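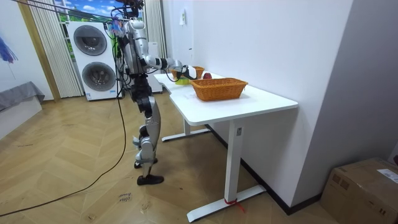 I have been meaning to write about baskets since March, which tells you quite a lot about how my year has gone. Every time I sat down to do it I had to clear a space to sit first, and by the time I'd cleared the space I'd lost the will. But I've had a good run at the desk problem lately, I've just eaten a very large piece of ginger cake, and I'm going to get this written before either of those things wears off.

So. The desk problem. If you've been reading for a while you'll know I have never in my life owned a desk that stayed a desk. At the flat in Treswood it was a dining table with a laptop on it. Before that it was the end of an ironing board (I wish I was joking). The trouble with any flat surface is that things land on it, and in my case the things are always the same two sorts: stuff I eat and stuff I'm supposed to be working with. An apple goes down next to the tape. The tape gets put on top of a letter. A banana appears from a coat pocket and goes soft behind the stapler, and you only find out when you need to staple something.

I complained about this to my friend Rahel Aigner, who is the tidiest person I know and also the least smug about it, and she asked me how many different kinds of thing were on the desk. I started to list them. She stopped me and said no, how many kinds. I thought about it. Two, really. Fruit and office.

"Then you need two baskets," she said, and went back to her soup.

I'd like to say I went straight home and did it but first I did what I always do, which is spend money on the wrong thing. I bought a desk organiser from Andetell with a lot of little compartments and a drawer the size of a matchbox. It was lovely. It held pens beautifully. It would not hold a banana in any position at all, and I tried several. I also made a spreadsheet, at one point 38 rows long, of where everything in my working life ought to live. I have not opened it again and I don't intend to. 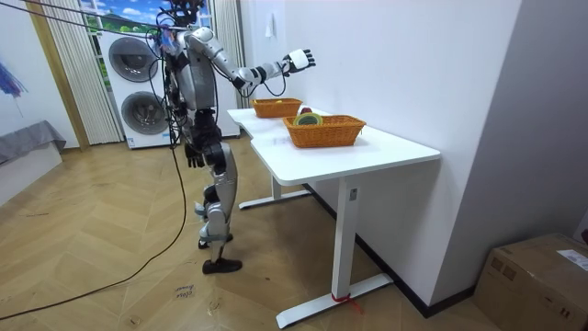 Open baskets are the thing, is what I've come round to. No lids, no dividers, no little doors. I'm fond of the shallow woven wicker sort with a bit of orange in the colour, because they look nice enough to leave out, and if a thing is nice enough to leave out then you'll leave it out and use it. You want the sides high enough that stuff doesn't roll off the desk and low enough that you can see what's gone wrong. And things do go wrong! There's a roll of tape standing on its edge in the middle basket there, with a red fruit peeking up over the rim behind it, and that is exactly the sort of mixed company I'm talking about. One glance and you know the tape wants moving. In a deep box with a lid those two could have been living together until Christmas.

I did worry that two baskets would eat up the whole desk. They don't, or they don't if you're a bit firm about where they sit. I have one at each side now and keep the middle for whatever I'm sorting, and the rule I've made myself is that the middle gets emptied before I stop for the day. I keep to that rule perhaps two thirds of the time. The other third I put a magazine over it and go to bed.

The other thing I got wrong at the beginning was tidying everything before I had decided where it was going. I'd line it all up, square the edges, wipe underneath, feel marvellous, and then have a very neat row of objects with no home. Now I tip the lot out into the middle and go one at a time. Pick up a thing, look at it, put it in a basket. It sounds so simple I'm embarrassed to be typing it out, but I honestly used to pick things up three at a time and then stand there holding them like someone waiting for a bus.

Fruit goes first in my house, partly for hygiene and partly for morale, as it's the easy one. You never have to ask yourself what a banana is. Office things are slower. Is a rubber band office? (Yes.) Is hand cream? (I say yes, Rahel says it's bathroom, we have agreed not to discuss it.) What about the little Hauser tape measure that I use for parcels but also for curtains? It's in with the stapler for now.

And then labels. I resisted labels for ages. I thought they were for people with pantries. But Ena, my niece, stayed with us for a week and she very kindly tidied up after herself every evening, and every evening I had to go looking for the scissors. It wasn't her fault at all – she'd simply got no way of knowing. So I wrote on a bit of card and propped one in front of each basket, and that was that, scissors where they should be by the second night. You don't need a label maker. You don't need nice handwriting either, thank goodness. A pen and one plain word will do it, and the plainer the better. "Fruits" beats "healthy snacks" any day. Mine used to say "desk bits & bobs" and even I didn't know what that meant.

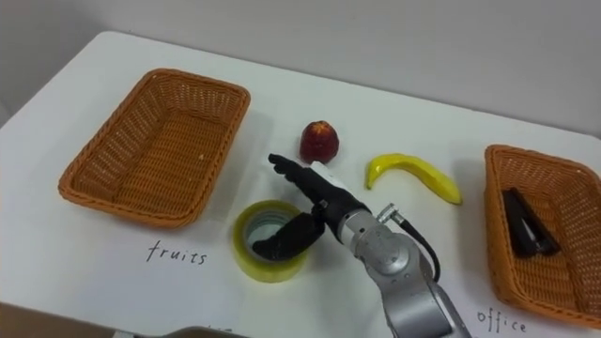 Fruits to the left, office to the right, and the stapler already in.

I do love the halfway stage, I must say. One thing put away and the rest still waiting about in the middle. The tape always seems to be among the last to go at my place, I think because I keep deciding I'll need it again in a minute.

Rajitha Chowdhury wrote to me after my last post to ask whether this would work for a shared desk, with two people's stuff on it. I think so, but I'd still sort by kind and not by person. If you each have your own basket you've just made two smaller messes and given them owners. Share the fruit, share the stapler, and if somebody eats the last apple then you can have that conversation separately.

Next job is the hall shelf, where I have keys, gloves, dog leads and a great many takeaway menus from places that have closed. That's four kinds, and I've only got the one spare basket. If any of you have found decent woven ones in a narrower size, do tell me in the comments, I need them no deeper than a shoebox and I'm not fussy about the colour.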